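Recovering from a gripper stall on the two-arm unit
Wordale setup notes, page 4
Last change: 6 September 2022

These steps are for the fault we had many times in the Drotbridge room: the arm goes down to pick something near the floor, one gripper touches a hard edge, and the software stops both arms with code 933. The arms stay where they are and hold their position with force. Please do not pull them by hand.

Before you start
Keep one hand near the stop button. Children and pets must be out of the room.

Step 1. Read the log and write down which side reported the stall. You will need it in step 4.

Step 2. Press the stop button. The brakes close with a click. If you hear no click, switch off the main power and do not continue.

Step 3. Look at the floor on all sides of the base. Cables are the second danger after the arm itself, for your feet and also for the wheels. Move them out of the path before any new motion.

Step 4. Release the brake of the stalled side only, and support the forearm while you do it. Lift it slowly to 130 mm or more above the obstacle.

Step 5. Set the force limit to 70 percent and run the homing routine at slow speed.

Step 6. Repeat the pick one time. If code 933 returns, the finger is probably bent and must be changed.
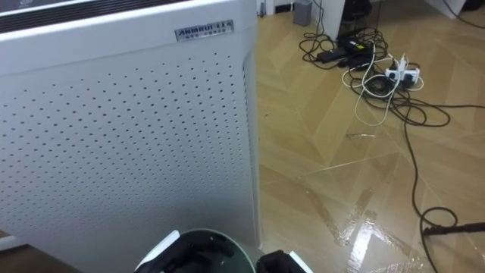 Comments

Honorato: Step 4 did not work for me until I updated the firmware to build 149. With the older build both brakes open together, so the second arm falls too. Please put a warning before the step.

Reply from the author: Thank you, I will add it. Until then, please support both forearms if your build is older.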